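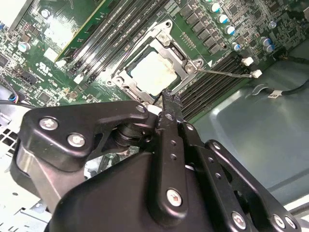

Good afternoon, and thank you for coming after the lunch. My talk is about how our planner decides that it is allowed to touch something, and what the software must know before this moment. At Trosia we take apart used desktop workstations, and the part of the job I work on is the processor and the things next to it. On the first slide you have the place where most of our planning time goes: one narrow finger close to the lower edge of the retention frame, memory slots on two sides, and a thin load lever that runs out to the right toward a white clip. For a motion planner this is a very small room with expensive furniture. (Wait a little with this slide. People want to look at it.)

December

By the author, Trosia manipulation software

Print this page | E-mail this page

Start with the old system. Our first version was called Son. It had one planner for everything. It took the depth cloud, made a collision model with voxels, and searched a path for the whole arm. In free space it was good. Near the board it failed very often, and the reason was simple: every obstacle had the same safety margin. If the margin is big, the socket cannot be reached. If the margin is small, the arm travels too near to the sheet metal of the case.

We logged 219 approaches with Son before we stopped using it. In 163 of them the planner gave back "no path". I ask the audience here: is this a bad planner? My opinion is no. It answered correctly a question which we asked badly.

Next slide, the architecture of Flarkik. Go slowly, there are many boxes.

Flarkik has 3 layers. The top one chooses the task step, for example "go to lever" or "leave the socket". The middle one plans the motion, and it receives a different margin for each class of object. The bottom one is the controller, which runs with force limits and may stop the motion without asking anybody above. I want to say clearly that the bottom layer does not know what a processor is. It knows a stiffness, a direction and a limit.

Say something about contact. In Son, contact was an error. In Flarkik the task step must declare which surfaces can be touched and by which finger. The rest of the gripper, also the linkage bars and the housing, keeps the full margin. This was the largest change in the code, and it took us longer than the planner itself.

Perception slide. Metal is difficult for us. The heat spreader, the retention frame and the floor of the case all give reflections, and when strong light comes from one side, a part of the view is just white. We tried first to repair the depth picture. Now we do a different thing: we fit a model of the socket area to the edges in the color picture, and we take depth only from pixels where the confidence is high enough. Where we have no data, the map says "unknown", and the planner must treat unknown as occupied unless the task step gives permission. Please repeat this sentence, last time somebody asked it again in the questions.

Cables are still an open problem. They are thin, they bend, and they may be in another place after the arm has moved the wires near them. We put a swept volume around each detected cable and we update it after every step. It is conservative and costs us around 4 seconds per approach. I have no better idea today, and I would be happy to hear one from you.

Tooling slide, short. All runs are recorded in Harden, our replay tool. It keeps the camera stream, the joint states, the margins and the task step on one time line. The feature I use the most is to change one margin and plan again from the same moment, without the robot. Before Harden we argued about failures from memory. Mention that the replay does not simulate contact, so a good result there is only about geometry.

(If the time is short, skip the next slide about calibration. If not: the offset between camera and gripper is checked every morning before the first machine, and the planner refuses to start when the check is older than the shift.)

Last slide has the open points. Cables, as I said. Boards of a type that we have no model for. And the handover between the middle and bottom layer, where the controller stops with a good reason but the planner receives only the word "stopped" and tries the same path again. We are adding a reason code to this message now. Then questions, and leave the architecture slide on the screen.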